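Ravuton Publishes Results of Two-Gripper Comparison on Thin Packet Handling

BASTHAM, July 23, 2025 – Ravuton today released the results of a bench comparison between two parallel grippers, the Prata and the Polletti, in the handling of thin, flexible retail packets. The full data set covers 3227 grasp attempts and is available on request.

Both grippers were run on the same two-arm cell with the same controller and the same motion limits. Operators drove the arms by hand control for the first part of the program. Later runs used a policy trained on 1202 of the recorded attempts.

The task is to pick seed packets from a flat white tabletop and place them on a small two-level shelf. Packets may overlap, and the starting layout is changed before every run. Patterned wallpaper and hanging goods are kept in the cell so that the cameras do not work against a plain background.

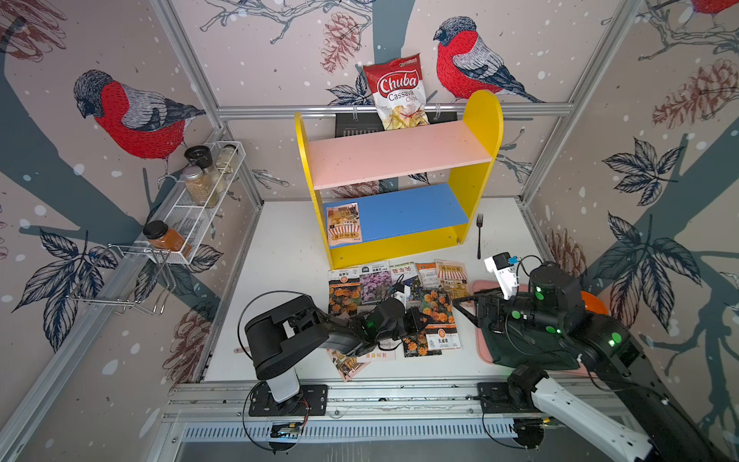 Test Conditions

Each gripper was tested with 3 fingertip materials at a fixed closing force. Closing speed was held at 40 millimeters per second. A grasp was counted as good when the packet left the table without a second packet attached and stayed in the fingers until release.

The Prata gave the better result on single packets lying flat. The Polletti did better where one packet lay on top of another – its narrower tips reached the upper edge without moving the packet underneath. Neither gripper was reliable on packets pressed flat against the shelf panel.

"Most of the failures came from the approach angle, and closing force had little effect," said Adelino Baptista, test lead at Ravuton. "We will fix the angle for each gripper in the next series and run the overlap cases again."

A wrist camera was compared with a fixed camera on the same runs. The wrist view located packet edges more often at close range but lost them once the fingers closed.

Availability

The test procedure, fingertip drawings and run logs can be requested from Ravuton. A second series with an updated controller is planned for December.

Contact: Rania Hajji, Technical Communications, Ravuton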